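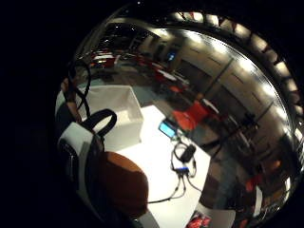 Main room, Ullton. White table with an open box on it, red chair behind.

Progress report, Sorisby reading room refit
To: Libor Vrabec, Frota fund
From: Dušan Pešek
2020-07-05

Libor – short one this time, full accounts come with the next claim.

Done in June:
Old shelving out, walls patched. White tables in. Grey carpet down in the main room, seams still want a second look by the door. Took two days longer than planned, fitter had another job on.

Seating. Red chairs agreed with Zundosar, 20 ordered, 6 still owed to us. They say next delivery, no date in writing yet. I have asked twice. Samples were fine, color is stronger than the catalog but people here like it.

Cables. Still the weak spot. Anything with a screen on the tables means leads and a power adapter lying across the top and then hanging down to the floor. Want grommets cut in the tabletops and a tray underneath. Quote is 195 for the lot, fitting included. Not in the orignal budget – can it come out of contingency? Need a yes or no before the joiner goes on vacation.

Unpacking. Ongoing. Boxes get opened on the tables and then stay there. Flattening them as we go from now on, recycling pickup is booked.

Not started: signs, coat hooks, blinds for the street side.

Spend is on track apart from the cable item. Recipts scanned up to the end of June, two missing from the carpet people, chasing.

Next report once the last chairs are in.

D. Pešek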